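Stoswood Toy Library, April meeting, minutes

Taken by me, Ekene Babalola, because Jericho had a cold and could hardly talk, let alone type. Apologies in advance for the spelling!

Present: Jericho Manalo, Yakubu Obi, Ikechukwu Okafor, me. Ekene Akpan joined at 7:20 (so wherever I've written "Ekene A." that's him, and "I" is me).

Last month's minutes
Fine, except that Yakubu's name was down for the shelf brackets and it should have been Ikechukwu. Changed. The brackets are still not up.

Money
We have $873 in the account. Ikechukwu wants to keep at least half of it for the summer and everyone was OK with that. The Okonkwo family dropped off another box of puzzles, which was so kind of them, and Jericho is writing the thank-you card.

Blocks and bins
This took up most of the evening, and I enjoyed it more than I probably should have. We now have 143 blocks on the list, and they've been going home with families in whatever bag was closest. Yakubu would like every set to live in its own plastic bin, the open kind, so kids can see what's inside and (more to the point) drop things back in without fighting a lid. Ikechukwu likes lids. He likes them a lot. We went back and forth on this for a good while, with Jericho croaking "dust" every so often from the end of the table. 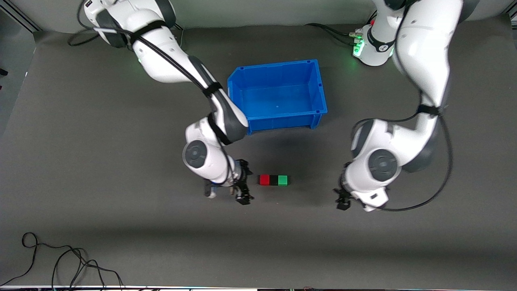

Where we ended up: open bins for anything that stays on the low shelves, lids for anything that gets loaned out. Blue for blocks, and we'll pick the other colors once we know what Lornen has in stock. Ekene A. asked if the bins should be divided up inside so the small blocks don't all sink to the bottom. I said no, digging for the right one is half the fun, and Yakubu backed me up. No dividers for now.

We also talked about cleanup time. At the moment everybody tips everything into the nearest container at five minutes to closing and then I'm the one sorting it out the next morning! So from now on we start ten minutes early, one bin per rug, and the bin doesn't go back on the shelf until somebody has looked under the rug too. Ekene A. will make the picture labels. He has a roll of Letik sticky labels left over from his garage and says they stick to plastic just fine.

To do: Ikechukwu to price 19 bins, with lids for the loan sets. Labels, Ekene A. I'll go through the blocks and pull out any with chipped corners.

Opening hours
Two families have asked for a later evening. Jericho can do it, Yakubu can't, I can every other week. We'll try it through the end of next month and see who comes.

Anything else
The door sticks. Yakubu has a plane and will bring it. Ikechukwu asked that whoever borrowed the good scissors please put them back in the drawer (it was me, they're back).

We wrapped up at 8:45. Next meeting is at Jericho's place, same time, and he's making soup if his voice is back.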